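Voltei à bancada do projeto Culau esta semana e vou deixar umas notas soltas sobre o software. Aviso já que saí menos convencido do que entrei, e entrei pouco convencido.

O alvo é triagem de eletrónica: placas, cablagens, conectores, cada coisa para a sua caixa. Dois braços, quatro caixas, um tabuleiro ao meio. No papel, um problema de pick and place. Toda a gente que diz "no papel" devia ser obrigada a passar uma tarde a segmentar cabos.

Começo pela perceção. O detetor treinado pela Rultener vem com um número muito bonito no relatório. Fui ver o conjunto de validação: mesmo tabuleiro, mesma luz, mesmo papel branco por baixo. Isso mede memória.

Para placas, até aceito. Uma placa é rígida, tem cor própria, tem contorno. A caixa delimitadora serve para alguma coisa. A pose sai razoável e o planeador fica contente.

Para cablagens a caixa delimitadora é quase inútil. O centro de um fio em U cai no sítio onde não há fio. E o módulo de preensão, por defeito, vai ao centro. Quem escreveu aquele valor por defeito nunca apanhou um cabo do chão.

"Ah, mas agora usamos máscaras." Pois usam. E a máscara parte-se em duas quando o fio passa por cima de si próprio, e o rastreador dá-lhes dois IDs, e a lógica de tarefa acha que há dois objetos. Já abri este ticket em maio. Continua aberto.

Gravámos 500 episódios para afinar a política de preensão. Quantos deles têm o conector do cabo preso debaixo de outra peça? Perguntei. A resposta foi que os metadados não guardam isso. Então não me venham falar de cobertura.

Planeamento: cada braço é planeado em separado e depois há uma camada por cima que "resolve conflitos". Resolve como? Para um deles. É um semáforo com nome caro. Funciona, mas deixem de lhe chamar coordenação bimanual na apresentação.

Outra: o modelo de colisão tem os dois braços, a mesa e as caixas. Não tem os cabos dos próprios braços. Toda a malha bonitinha no visualizador e, fora dela, um cabo grosso a fazer arcos por onde lhe apetece. Pedi pelo menos uma cápsula gorda à volta do punho. Disseram-me que isso reduzia muito o espaço livre. Reduz porque o espaço não está livre!

Controlo. O laço de impedância está decente, digo-o sem ironia. O que me chateia é o limiar de contacto estar escrito à mão em 2 ficheiros diferentes, com valores diferentes. Qual deles ganha depende da ordem de arranque dos nós. Perdi uma manhã com isto.

Ferramentas: o Plurkcombe (o nosso leitor de registos) continua a alinhar as câmaras pelo carimbo de chegada em vez do carimbo de captura. Nas câmaras fixas quase não se nota. Na câmara do punho, com o braço a mexer, nota-se imenso. E depois culpa-se a calibração.

Corrigi isso num ramo meu, são 15 linhas. O pedido de integração está à espera de revisão. Se alguém do lado da Pacheco estiver a ler: é o 1770. Obrigado.

Sobre a câmara do punho, já agora. A tese é que ver de perto resolve o que a vista geral não resolve. Em parte sim, as pontas dos fios aparecem. Mas perde-se o resto da peça e a política tem de se lembrar do que viu antes. A nossa não tem memória nenhuma, recebe o instante e mais nada.

O que eu queria ver antes de acreditar em mais um gráfico: avaliação com peças que não entraram no treino, registo das falhas por tipo, e alguém que não seja o autor do modelo a escolher a disposição inicial. Coisas de rotina em qualquer outra área.

Perguntaram-me se isto é pessimismo. Acho que é ler os registos. O planeador melhorou desde a última vez, as trajetórias já não fazem aquela volta absurda pelo cotovelo. Gostava era que o relatório dissesse isso e largasse o "generaliza".

Deixo três vistas da bancada, para quem acha que segmentar fios é um problema fechado. 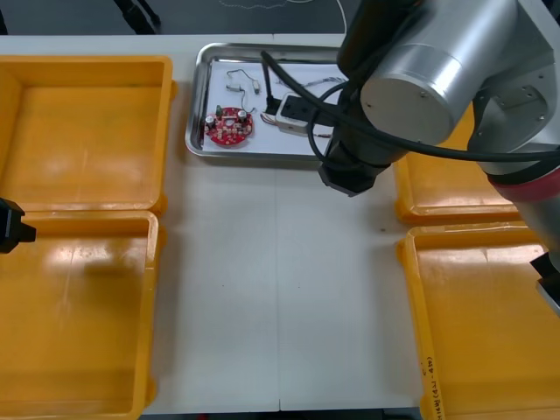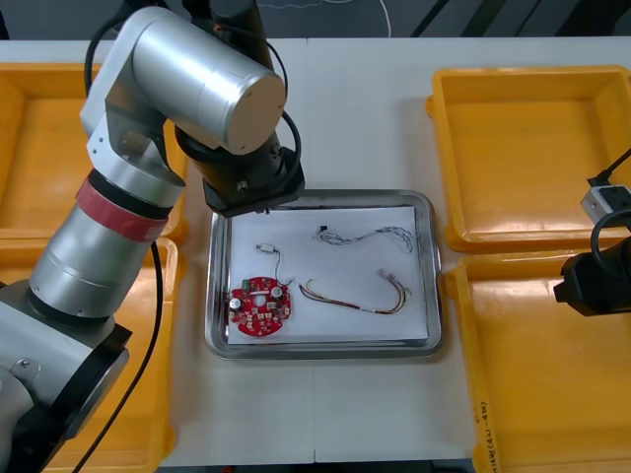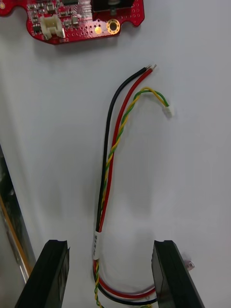 Bancada Culau: duas vistas gerais com o tabuleiro e as caixas amarelas; na última, placa e cablagem vistas do punho. 21/10/22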